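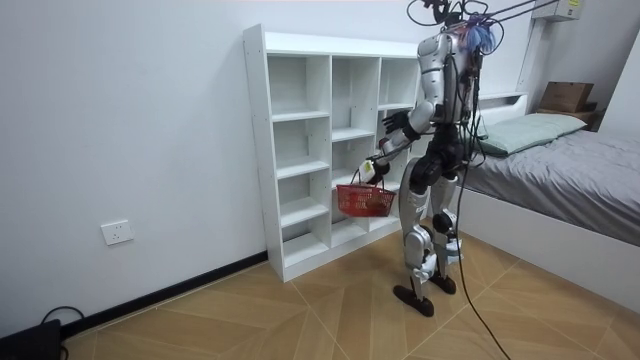 White cube shelves and a red mesh basket.

I bought the Brastener cube shelf in February for $254, and it has held up well. Assembly took me an evening. 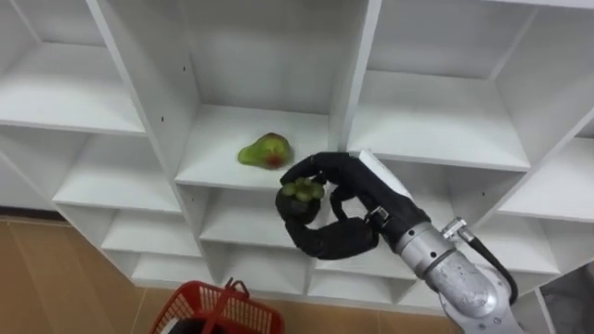

Brastener sells it as a bookcase, and mine holds cookbooks and records. The finish wipes clean with a damp cloth. Set something small in a white cube, like a single green pear, and it shows up from across the room.

The instructions skip the wall strap, so look for it in the screw bag.

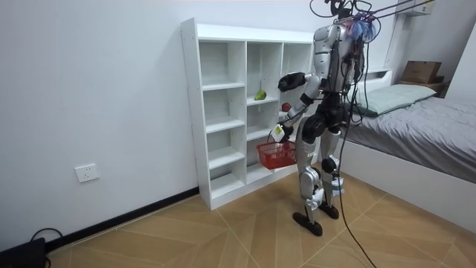

Verdict

Good shelf, poor manual. I would buy it again at $200. 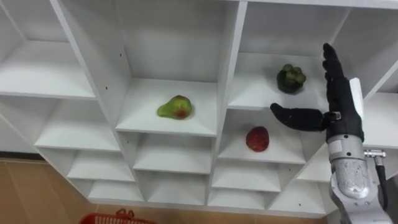

By Salley Bhatt
Rindelside Home Reviews

Update: one back panel has worked loose. I pushed it in again.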